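Sorting toys and who still makes them
April 15, 2024

Caught her between deliveries, standing up, tea going cold. She runs Gririne, a toy shop and lending shelf in two rooms over a bakery. No names please, she said, the shop is the shop. Fine.

The lending shelf has 281 toys on it. Shape sorters are what go out most, always have been. "People think they want the noisy stuff. Then they come back for the board with holes in."

Why boards and not the boxes with a lid? She's quick on this. "With a box the piece drops in and it's gone. Some children love that, some get cross. On a flat board you can see through the hole to the table. You can see where you're going." She also likes that boards stack. Storage is a sore point – the back room is tiny and full of Niltevari puzzles she can't shift.

Colour matters less than parents think, she says, but it does help if the peices stand out. "Red on green, lovely. Green on green, you spend your evening under the sofa."

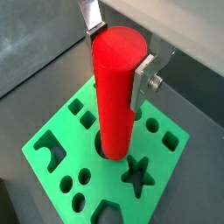

The round one is where she tells everyone to start. No corners, no turning it about. "You get it over the hole and let go. Squares are another month's work." She has watched a two-year-old do nothing but the round peg for a whole Saturday morning, in and out, and wouldn't let anyone hurry him along.

Prices. A new Prultent board is £26 in the shop, borrowing is free if you're a member. Membership is 91 families at the moment, up since October. Lost pieces? A big sigh. About 34 last year, mostly small squares. She used to charge for them and has stopped. Gachanja, the workshop down the road, turns replacements from offcuts and paints them as near as they can get.

"Near enough. The children dont mind. It's the grandparents who bring it back and say the red is wrong."

Cleaning – warm soapy water, a cloth, an old toothbrush round the edges of the holes. Then the doorbell goes and she's off down the stairs for a box. Open Tuesday to Saturday, lending shelf mornings only.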